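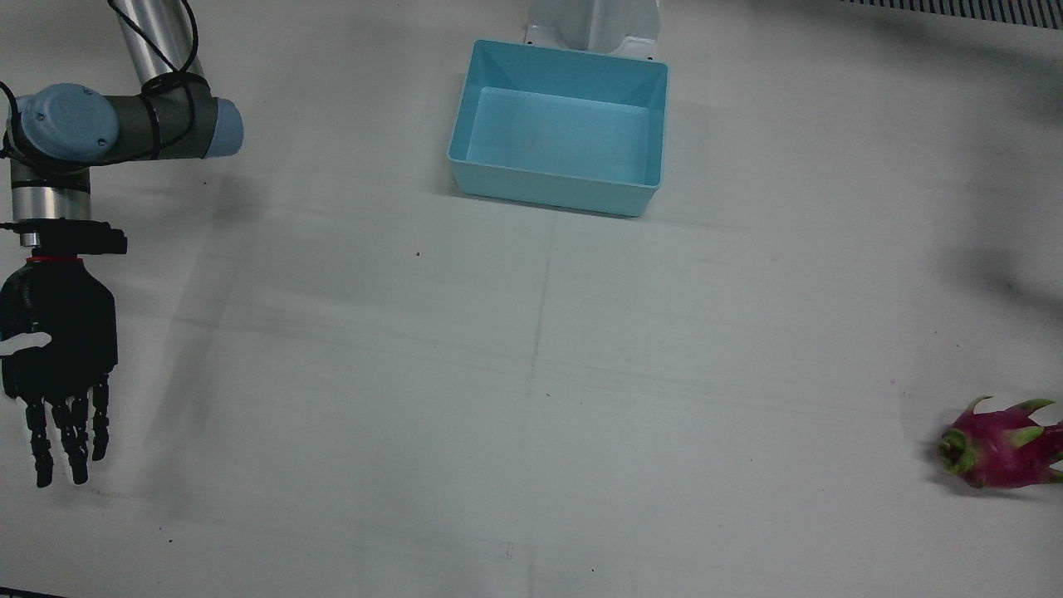

Can a machine put the shopping away yet? I've been chewing on this all winter and I'm more hopeful than I've ever been! Tins and boxes are the easy end of it. What I want to see is the awkward stuff, like a dragon fruit lying on its side with all those green-tipped scales sticking out, and a hand with proper fingers that has to get it into a blue bin without bruising it.

2/ Think about how you'd do it. You don't grab the leafy bits, you cup the fat part and let your fingers settle. You've never been taught that. A robot has to get it from somewhere, and the fact that people are even trying fruit now makes me very happy.

3/ Santeri Räsänen asked me which chore I'd hand over first. Unpacking the veg, no contest! (Then the cutlery drawer. Then socks, but I think socks are years off.)

4/ Shop floors might get there before kitchens do. The greengrocer's in Uswood puts out some 200 pieces of loose fruit before opening, same shelves every morning, no toddler underfoot. My kitchen has a different mess every day.

5/ My guess is slow but useful by next April, for one or two jobs. I'd put up with slow. I'm slow at it myself before coffee.

6/ So what would you hand over first? Replies open, and yes, ironing counts.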